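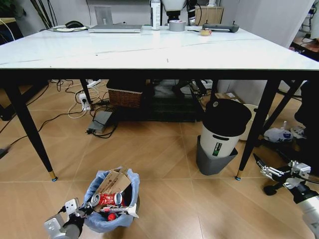
Hultadano Two-Arm Service Unit
Product code: Flollum 209
Category: Light housekeeping, offices and shared workrooms
Availability: Evaluation lease only

Overview

The Hultadano is a mobile two-arm unit intended for routine floor-level housekeeping in offices, workrooms and private homes. It is supplied by Flollum with a two-fingered gripper on each arm. The current release is offered to facilities departments that wish to assess which chores can be assigned to a machine at the present stage of development, and which should remain with staff.

Flollum does not describe the unit as a replacement for a cleaning service. Customers are asked to read the section on limits before requesting a lease.

Supported tasks

Litter pickup. The unit collects single items such as drink cans, small boxes and balls from hard floors and places them in an open container. Items should be dry and weigh less than 2 pounds.

Wastebasket handling. Small lined wastebaskets may be moved from one marked location to another. Baskets filled above the rim are accepted, although torn cardboard standing upright in the basket slows the approach of the gripper and may lead to a request for operator assistance.

Returning objects. Up to 4 storage locations can be assigned per room. A wicker basket, a lidded bin or a shelf may serve as a storage location, provided that it stays in the same place from one session to the next.

Tasks under evaluation

Tying and replacing bin liners. Thin plastic bags remain difficult for a two-fingered gripper. The unit can grasp a crumpled bag and carry it, but opening a new liner and fitting it over a rim is not yet dependable enough for unattended work.

Lidded bins. Lifting a loose lid is supported. Bins with a pedal or a push flap require a person.

Clearing tables. Laptops, mice and remote controllers are excluded by default and will be left where they are. An authorized user may change this setting for each room.

Limits

Cables are the most common cause of an interrupted session. Power strips and adapters lying on the floor should be raised or enclosed before the unit is put into service. The unit treats loose cords as an area to avoid and will not clean beneath or between them.

The unit does not decide whether an object is trash. Anything outside a wastebasket is treated as property unless its type has been added to the discard list. A cardboard box beside a table leg, for example, will be left in place until a user confirms that it may be thrown away.

Working speed is well below that of a person. During trials at the Henel office, a workroom that a cleaner finished in a few minutes took the unit around 40 minutes, including pauses for confirmation. Customers with several rooms should plan sessions outside business hours.

Site requirements

Level hard flooring, including tile with grout lines
Floor mats lying flat, with no raised corners
Wireless coverage throughout the work area
An operator on site during the evaluation period

Lease and support

The evaluation lease is $3000 per month and includes delivery, room setup and operator training. Spare gripper fingers are supplied by Tang and may be ordered separately. Remote support sessions are held every Wednesday. Requests should state the type of flooring, the number of rooms and the chores to be assessed.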